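Kitchen bench notebook, May

Started 9:40. Carrying on with the drawer clear-out and the utensil sort. The Plostari catalog has been open since last month and item 242 (mixed table utensils, used) still has no proper entry, so that is today's job. Giuliana Yupanqui is on the linens tomorrow and wants the table back by then.

Everything out of the top drawer first. Wiped the drawer with a damp cloth and a little vinegar, left it open to air. The liner paper is stained along the back and I threw it away. New liner is in the Wamport box under the sink, needs cutting down on the short side.

Washed by hand, warm water, plain dish soap. Kept wood and metal in separate basins. Last time the wooden chopsticks sat in the water with everything else and the red decoration on the ends of one pair went dull. In and out this time, no soaking, dried right away with the thin towel and stood upright on the counter with the decorated ends up.

Metal pieces went on the rack for 3 minutes and then got the dry towel. Spots on two of the spoons came off with baking soda paste. One fork has a bent outer tine. I straightened it a little with a cloth around it and stopped when it started to feel soft. It goes in the kitchen set, not the display set.

Moved over to the kitchen table for the sorting because the counter was full. Left the pink cloth on, the one with the plaid hearts and the stars. It needs ironing, the fold lines are still in it, and small things don't lie quite straight across the creases. Giuliana can do it with the rest of the linens. The cloth does stop the metal from sliding and it is quieter than the bare table — worth keeping in mind for the next batch. 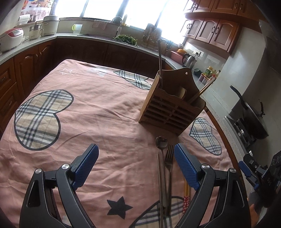 Order of work was metal first, then wood. Metal chopsticks are the awkward ones. They look the same until you lay them together and then one is a hair longer, or the taper starts in a different place. I matched by laying two side by side and rolling them with a finger. If they roll together they are a pair. If one runs ahead I try another. Slow, but I had fewer mistakes than when I went by eye in the winter.

Wooden ones are easier because of the markings. I go by the red on the lower ends and the small white marks in it, then check the length. Color of the wood is no use for matching, it changes with washing and with where they sat in the drawer.

Spoons and forks got paired up by handle. Where the handle shape was different I still put them together if the weight felt close. I wrote "assorted" on the card for those. I don't want anyone reading the catalog to think they were sold as a set.

The brown wooden holder was the slowest thing all morning. Residue in the corners, dark and a bit sticky, probably old dish water. Went at it with a dry toothbrush first, then a damp one, then a skewer with a bit of cloth on the end. Didn't oil it. The Jisholm oil we have left smells off and I would like to get a fresh bottle before putting it on anything that touches utensils. Holder should stand somewhere airy overnight before it is filled again.

Question for Giuliana: do we keep chopsticks in the holder with the spoons, or in the flat tray? In the holder they lean and the thin metal ones slip down between everything else. In the tray they take up the whole long side. I lean toward the tray for metal and the holder for wood, but she uses this kitchen more than I do.

Labels: printed on the small Kang labeler. Tape is nearly out, the last label came through with a pink stripe down the side. Catalog number for the holder is 1594, kept separate from 242 so it can be moved without changing the utensil entry.

12:15, stopped for lunch.

Afternoon, short. Cut the liner, got it wrong once, cut it again. It sits flat now. Put the flat tray back and left the left-hand section open until we decide on the chopsticks. Bent fork is at the front of the drawer with a bit of string on the handle.

Still to do:
Labeler tape.
Oil for the holder.
Iron the pink cloth (Giuliana).
Check the second drawer for stray chopsticks, there is one wooden one left over without a partner and I put it in the cup by the window.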